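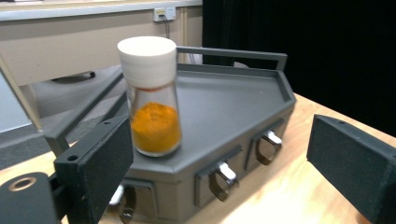
Orninum Small Storage Set

Data card, revised 15/09/2024
Maintained by Ye-seo Choo and Kamonchanok Jaidee

Summary

Orninum is a set of records on small household storage: drawer organizers, jars, tins, racks and the things people keep in or on them. Each record pairs photographs with a short written entry giving the container, its contents where known, and where it was standing. The set covers 67 items from 7 kitchens and was put together for work on object naming and on put-away tasks.

Item in the opening photograph

Clear glass spice jar, white plastic cap, standing on a gray metal organizer with small drawers. The jar is filled to roughly the halfway point with a bright orange-yellow powder. The entry lists the contents as "ground spice, orange-yellow, looks like turmeric". No label was used to decide this. The organizer has a shallow tray top with a raised lip, a handle bar along the rear and curved chrome pulls on the drawers. Drawer contents are not recorded for this view.

Contents of the package

records.csv – one row per item
photos/ – one folder per item, named by item code
terms.txt – the word list used for containers, closures and surfaces
changes.txt – revision notes

Fields in records.csv

item_code: three letters and a number. The letters give the kitchen.
container: one term from terms.txt (jar, tin, box, drawer unit, rack, bag).
body_material: glass, metal, plastic, wood, paper, mixed, unknown.
closure: cap, lid, cork, clip, drawer, none.
closure_color: plain color word. Transparent closures are entered as "clear".
fill_level: empty, low, half, high, full, not visible.
contents: free text, up to 6 words.
contents_basis: label, owner, appearance.
resting_on: the surface or object directly under the item.
note: free text, may be blank.

Naming rules

Use the plain word. A jar is a jar whether it was sold with spice in it or bought empty. "Shaker" is used only when holes in the closure can be seen or the owner has confirmed them.

A drawer unit with a tray top is entered once, as a drawer unit. The tray is not given its own row. Items standing in the tray have "drawer unit, top" under resting_on.

Powders are the main source of disagreement in this set. Turmeric, curry powder and some mustard powders cannot be told apart reliably in a photograph. If the only evidence is color, contents_basis must be "appearance" and the contents field must say "looks like". Entries with contents_basis "owner" may name the spice directly.

Fill level is judged on the glass body alone, leaving out the part covered by the cap. This matters for jars with tall caps, where a jar that is half full can seem closer to a quarter full by overall height. Where the powder is heaped or sloping, take the middle of the surface. Residue below the cap does not count toward fill level and goes under note, for example "orange ring at neck".

Metal finishes are entered by color only: gray, black, white, chrome, brass. Do not enter "steel" or "aluminum" from appearance.

Annotation

Every row was written by one annotator and read by a second. Rows with a disagreement on container or contents were discussed and settled by K. Jaidee. Disagreements on color were settled in favor of the more general word, so "slate" and "charcoal" both became "gray". The earlier word is kept under note in the Godinho rows and was dropped elsewhere.

Splits

The set is divided by kitchen, so no kitchen appears in more than one split. The Godinho and Prolomau kitchens are held out for testing. The other kitchens are for training. There is no separate validation split – take one from the training kitchens if needed.

Known problems

3 rows have no value for resting_on. The original notes for these were lost and the photographs are too close to settle it.

Drawers are mostly shown closed. The set is of little use for learning what is kept inside them.

Spices are over-represented compared with grains, sugar and tea. Anyone using the set for general pantry work should add other sources.

The term "tray" was used for two different things before the February revision: a loose tray, and the recessed top of a drawer unit. All rows have since been checked, but older copies of terms.txt still carry both senses. Delete them.

File handling

Tables are UTF-8, comma separated, with a header row. Blank means not recorded. "Unknown" means the annotator looked and could not tell. The two are not interchangeable, and the Jaker import script keeps them apart only if the strict option is on.

Corrections

Send the item code, the field and the proposed value to Ye-seo Choo. Corrections to contents need a basis other than appearance.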